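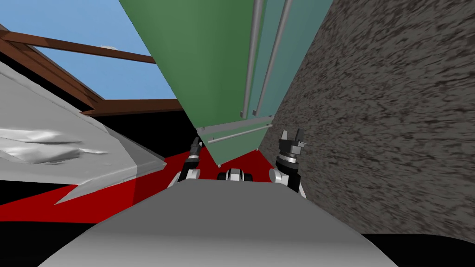
Green fridge with two upper doors and a bottom drawer

Water under the bottom drawer of a French door fridge

Asked by Salamatu Ugwu, August 29, 2023

I rent an apartment in Mestmont and the fridge has the freezer drawer at the bottom. Every few days I find a sheet of ice on the floor of the drawer, and then water on the kitchen floor in front of it. I have chipped the ice out three times. The landlord says to call a repair place, and the one in Zumville wants 300 dollars. The food is staying frozen. Is there anything I can try first?

3 answers

Aarti Shakya
Sounds like a clogged defrost drain. The freezer melts frost off its coils a few times a day and that water is supposed to run down a small hole at the back into a pan underneath. If the hole is iced over, the water goes into the drawer instead.

Empty the freezer and unplug the fridge. Pull the drawer out all the way. On most of them you have to take off the back panel inside to see the drain. Melt the ice with warm water from a turkey baster and keep going until you hear it run into the pan. Mine took 40 minutes. I did it in February and it has not come back. Put towels down first.

Bassey
check the gasket. close the door on a piece of paper and if it slides out easy the seal is bad

Notlow
First answer is right, but if you rent, the repair should be on the landlord. Read your lease before you take any panels off. I paid 393 for a new drain tube and labor and had to fight to get 100 of it back because I hadn't asked in writing.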